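Pencil cases: empty them once a term
2 min read

The Stanier after-school room started February with 159 pencil cases on the shelves, most of them donated. A lot of them had not been opened all the way since fall. We have been going through them on the wooden tables, one case at a time, and the job is easy to copy at home.

Clear the table first. Open the case wide and take everything out, including whatever is tucked behind the elastic. Shake the crumbs and shavings into the trash. Quilted cases hold dust in the stitching, so go over the outside with a damp cloth and leave the case open overnight.

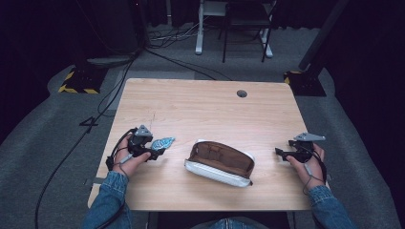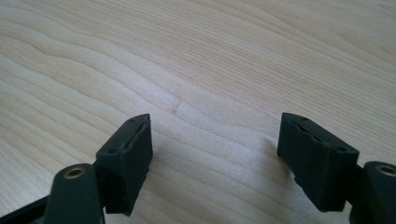

The table, with a quilted pencil case open on it in the first picture.

Put back only what gets used in a normal week. Two pencils, a pen, an eraser and a sharpener cover most homework. Flat things such as bookmarks and rulers go in last, along the back wall, where they don't bend. Dried-out markers can go in the bin by the Ullis Street door.

Spare supplies in good shape are welcome at the Bilislow branch until 6 p.m. on Sunday. Please bag pens and pencils separately. We can't take scissors or open glue.

Next issue: lunch bags.

80 shares
3 comments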